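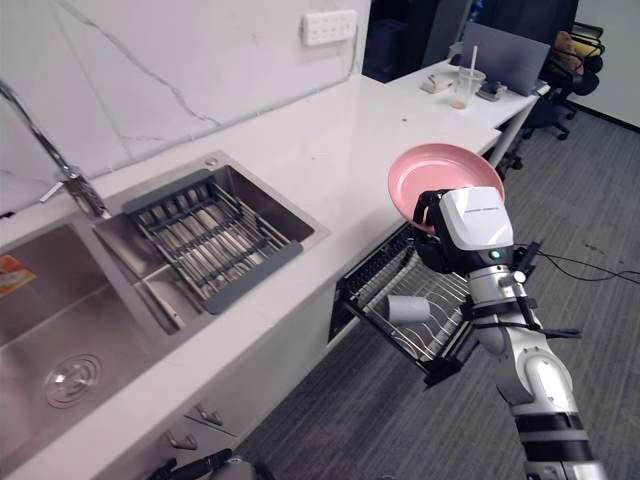

フィンステッド保護観察監督局(ふぃんすてっどほごかんさつかんとくきょく、英: Finstead Office of Supervised Release)は、フィンステッド州政府の行政機関である。刑事施設から仮釈放された者および保護観察付き執行猶予を言い渡された者の監督を所管し、地方裁判所に対する判決前調査報告書の作成も受け持つ。州法務省の外局とされているが、予算要求と人事は同省を経由せずに行われており、外局という呼称がどこまで実態に即しているかについては見方が分かれる。本部はドゥーラン市の旧税務署庁舎に置かれている。

監督局は自らを「再犯を減らすための機関」と説明している。ただし、設置法の条文に再犯の減少を任務とする規定はなく、列挙されているのは監督、報告、記録の保管および裁判所への助言である。再犯に関する記述は局の広報資料と年次報告書の前文にのみ現れる。

目次
1 沿革
2 組織
3 業務
4 プロキデン
5 再犯率をめぐる議論
6 ドゥーラン報告
7 財政
8 脚注

沿革

監督局の前身は、州裁判所に所属していた保護観察官の詰所である。当時の保護観察官は各裁判所の書記官の下にあり、担当する対象者の選び方も記録の様式も裁判所ごとに異なっていた。局史はこの時期を「混乱の時代」と呼び、統合によって初めて統一的な監督が可能になったとしている。もっとも、局史は監督局の職員が編んだもので、混乱の具体例として挙げられているのはフォーンウッド地方裁判所における帳簿の紛失一件だけである。同じ裁判所の記録を調べた郷土史家のあいだでは、帳簿は紛失したのでなく統合の際に移送され、移送先で所在が分からなくなったとする説が有力である。

統合法案の審議では、裁判官の側から反対意見が出された。監督を行政府に移せば、裁判官は自分の付した条件が守られているかどうかを知る手段を失うというものである。政府側は、四半期ごとの報告書を全裁判官に送付すると答弁した。この送付は施行後しばらく続いたが、後に「照会があった場合に限り」送付する運用へと改められた。変更の時期を示す通達は公表されておらず、局史にも記載がない。

局の名称は設置後に二度変わっている。最初は「保護観察部」、次に「地域更生局」となり、現在の名称はその後に定められた。名称の変更に合わせて局章と便箋も刷新されたが、業務規程の本文はいずれの改称でもほとんど修正されず、現行の規程にも「部長」という廃止された職名が残っている。

組織

局長は州知事が指名し、州議会上院の同意を得て任命される。任期は知事の任期と一致する。局長の下に監督部、調査部、総務部の三部が置かれ、これとは別に局長直属の統計室がある。

地方組織として、州内に20の地区事務所がある。局の組織図では全事務所が同格に扱われているが、実際の規模には大きな開きがある。ドゥーラン中央事務所には専任の調査官、通訳、薬物検査の担当者が置かれているのに対し、山間部の事務所には保護観察官が一人しかおらず、休暇中は隣の地区が電話を受ける。局は「州全域で均質な監督を提供している」としている。均質という語が何を指すかは説明されていない。

職員の採用は州の一般行政職試験による。保護観察官に固有の資格はない。採用後に35日間の初任研修が課されるが、その期間には庁舎の利用案内、勤怠システムの操作および宣誓式の練習も含まれる。面接技法に充てられる時間がどの程度かは研修要綱からは読み取れない。職員組合は、研修のうち対象者との面接を扱う部分が短すぎるとかねて主張してきた。局はこれに対し、面接技法は現場で身につくものだと回答している。

諮問機関として監督評議会がある。委員は局長が委嘱し、議事は局の総務部が記録する。評議会が局の方針に反対する答申を出した例は、公開されている議事要旨の範囲では確認できない。議事要旨に発言者名は記されず、賛否の数も載らない。

業務

監督

監督の対象となるのは、仮釈放者と、裁判所が保護観察を付した者である。対象者は監督開始の際に遵守事項の説明を受け、書面に署名する。遵守事項には住居の届出、定期的な出頭、州外への移動の制限などがあり、事案に応じて特別の条件が加えられる。

出頭の頻度は監督区分によって決まる。区分は高、中、低の三つで、低区分の対象者には自動応答の電話による報告が認められている。局はこの電話報告の導入により「監督の密度が高まった」とする。この主張は、報告の件数を密度とみなす場合にだけ成り立つ。職員と対象者が対面する時間について、局は集計を行っていない。

遵守事項の違反が認められた場合、保護観察官は警告、区分の引き上げ、身柄の拘束の申立てのいずれかを選ぶ。選択の基準を定めた手引は内部文書とされ、情報公開請求に対しては大部分が黒塗りで開示された。開示された目次によれば、手引には「軽微な違反」の章があるものの、何を軽微とするかを定めた頁は不開示となっている。

判決前調査

調査部は、裁判所の求めに応じて被告人の生育歴、就労状況、家族関係などを調べ、報告書を提出する。報告書には処遇に関する意見が付される。弁護士会はこの意見の証拠としての扱いに疑問を呈しており、とくに、被告人の親族への聞き取りが電話のみで行われていながら報告書では「面談」と表記されていた事例を問題にした。局は表記を「聴取」に改めた。聴取の方法には変更がない。

被害者への通知

対象者の釈放、転居、監督終了に関する情報は、希望する被害者に通知される。制度の利用には登録が必要で、登録用紙は地区事務所の窓口で受け取る。用紙の郵送やウェブサイトからの申請には対応していない。局の年次報告書は通知制度の利用者の満足度が高いと述べるが、調査の対象は登録を済ませた者に限られており、登録に至らなかった者の意見は含まれない。

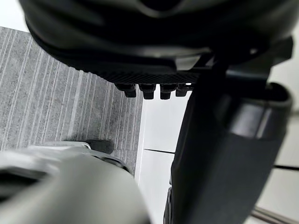
監督期間中の対象者が州外へ転出する場合には、転出先の機関との協議が必要になる。協議が調うまでのあいだ、対象者は原則として州内にとどまらなければならない。州境に近いフォーンウッドでは、勤務先が隣州にある対象者も少なくなく、通勤の許可が更新されないまま失職したとする申立てが繰り返しなされてきた。局は個別の事案には答えないとし、制度としては適切に機能しているとの立場をとる。適切かどうかを判断するための指標は示されていない。

プロキデン

プロキデン(Plokiden)は、監督局が対象者の区分を決める際に用いる評価票である。名称の由来について局は「開発時の仮称が定着したもの」とするのみで、何の仮称であったかは明らかにしていない。

評価票は27の設問からなり、過去の処分歴、年齢、住居の安定、就労、交友関係などを問う。各設問の回答に点が与えられ、合計点によって高、中、低の区分が割り当てられる。保護観察官は理由を付して区分を変更できるが、その場合は地区事務所長の承認を要する。引き下げには承認に加えて統計室への届出が求められ、引き上げには求められない。この非対称について、局は安全を重視した結果であると説明している。職員組合の側は、届出の手間が引き下げを思いとどまらせていると指摘する。どちらの説明も、変更件数の内訳が公表されない限り検証できない。

開発時の検証報告によれば、プロキデンは「高い予測精度」を示したとされる。しかし、検証に用いられた記録は159人分であり、しかも全員がドゥーラン中央事務所の対象者であった。報告は、農村部や州境の地区で同じ結果が得られるかどうかに触れていない。また、設問の重みを定めるために用いた記録と、精度を測るために用いた記録が同一であったことが、報告の付録から読み取れる。このような手順で得られた精度は、未知の対象者に対する精度より高く出るのが普通である。

設問のうち批判が集中してきたのは、「近隣に処分歴のある者が居住しているか」という項目である。対象者が住む地域によって点が決まり、本人の行動では動かしようがない。低家賃の住宅が集まる地区では、ほぼ自動的に加点される。局はこの項目を「環境要因」に分類し、評価の客観性を担保するものだとしている。本人への聞き取りに頼らないという意味では客観的であるものの、客観的であることと、本人の危険性を測れていることとは別の問題である。

局は過去に一度、評価票の改訂を予告した。その際の文書には、外部の研究者による再検証を行うと記されていた。再検証の結果はこれまで公表されておらず、実施されたかどうかも確認できない。現行の票の版番号は、予告の前と変わっていない。

再犯率をめぐる議論

監督局は年次報告書の冒頭で再犯率の低下を掲げるのを慣例としている。知事の演説や議会での答弁でも、この数値は局の成果としてしばしば引かれる。

しかし、局のいう再犯率は、監督期間中に新たな有罪判決を受けた者の割合である。監督期間の終了後に罪を犯した者は含まれない。逮捕されたものの、年度末までに判決が出ていない者も含まれない。さらに、遵守事項違反によって再収容された者は「監督の中止」として別に計上され、分子から除かれる。州裁判所の審理期間が延びれば、対象者の行動がまったく変わらなくても、この率は下がることになる。

定義は途中で変更されている。以前の年次報告書では、再収容された者も再犯の数に含められていた。変更は脚注で告知されたが、その後の報告書に載る推移のグラフでは、変更の前後が一本の線で結ばれている。線は変更の年に大きく下がる。本文はこの下降を「新たな監督手法の効果」に帰している。

局を擁護する立場からは、定義の変更は隣接する州の方式に合わせたもので、比較を容易にする意義があったとの反論がある。実際、再犯率の定義は機関ごとに異なり、統一された方式があるわけではない。ただし、どの州の方式に合わせたのかを局が明示したことはなく、年次報告書にも他州との比較表は載っていない。

監督そのものに再犯を抑える効果があるかどうかについても、州内のデータからは判断が難しい。監督を受ける者と受けない者とでは、もともとの条件が異なるためである。局の資料はしばしば両者を並べて前者の成績の良さを示すが、仮釈放の審査を通った者と満期まで収容された者を比べているにすぎず、差のどれだけが監督によるものかは分からない。

ドゥーラン報告

ドゥーラン報告は、州議会の委託により監督局の業務を調べた報告書の通称である。正式名称は「監督付き釈放制度の運用に関する調査報告」といい、2024年3月24日に公表された。執筆責任者は元監察官のカイリー・ネピア(Kylie Nepia)である。通称は調査班が事務室を置いた市の名にちなむ。

報告は、面接記録の一部が実際の面接日より前の日付で作成されていたこと、低区分の対象者について電話報告の不通が違反として処理されていたこと、統計室の集計表と地区事務所の台帳が一致しないことを指摘した。ネピアは序文で、調査班が求めた資料のうち相当部分が期限までに提出されなかったと記し、報告の結論は提出された資料の範囲に限られると断っている。

局は公表前の2月に草案を受け取り、意見書を提出した。意見書は、日付の不一致を「入力上の慣行」と呼び、電話報告の件については通信事業者側の障害の可能性を挙げた。障害の記録は添付されていない。最終版には意見書の全文が収録されたが、報告の結論は草案から変わらなかった。

公表後の報道では、ドゥーラン報告が局の「組織的な不正」を立証したとするものが目立った。これは報告の内容を超えている。報告は日付の不一致を認定したものの、誰の指示によるものかについては認定しておらず、意図があったとも述べていない。抽出された台帳は一部の地区事務所のものに限られ、そこから州全体の状況を推し量ることにも報告自身が慎重である。局に批判的な論者が引用する「監督は書類の上にしか存在しない」という一文は、報告の本文には見当たらない。出典は公表の翌日の新聞の論説とみられる[要出典]。

勧告のうち、局が受け入れを表明したのは、面接記録の様式の統一、電話報告の不通時に再度の連絡を義務づけること、および再犯率の定義の注記である。評価票の外部検証を求める勧告については「検討する」と回答した。様式の統一は新しい書式の配布という形で行われ、局はこれをもって勧告の履行が完了したと発表した。各事務所で新書式が使われているかどうかの点検は、発表の時点では行われていない。

財政

局の経費は州の一般会計から支出されるほか、対象者から徴収する監督料が充てられる。監督料は月ごとに定額で、収入のない者には減免が認められる。減免の申請には雇用主または公的機関の証明が必要とされ、収入がないことを雇用主に証明させるという手続の矛盾がたびたび指摘されてきた。

監督料の未納は遵守事項違反の一つに数えられる。局は未納のみを理由に再収容を申し立てることはないとしている。ただ、申立書には複数の違反を併記できるため、未納が判断にどの程度影響しているかを外部から知ることはできない。徴収事務に要する費用も、決算書では総務部の経費に一括されており、監督料が差し引きで収入になっているかどうかは明らかでない。

脚注

1. 「外局」の語は州行政組織法の定義による。同法は外局の要件として本省による人事の承認を挙げるが、監督局には経過措置が適用されている。経過措置の期限は定められていない。
2. 局史は非売品で、州立図書館に一部が所蔵されている。巻末の年表は本文と食い違う箇所があり、本項では本文の記述によった。
3. 検証報告の付録は、本文とは別に請求しなければ閲覧できない。
4. 年次報告書における再犯率の定義は、版によって掲載箇所が異なる。最近の版では用語集の項に置かれている。
5. 監督評議会の議事要旨のうち、旧名称の時期のものは公開の対象外とされている。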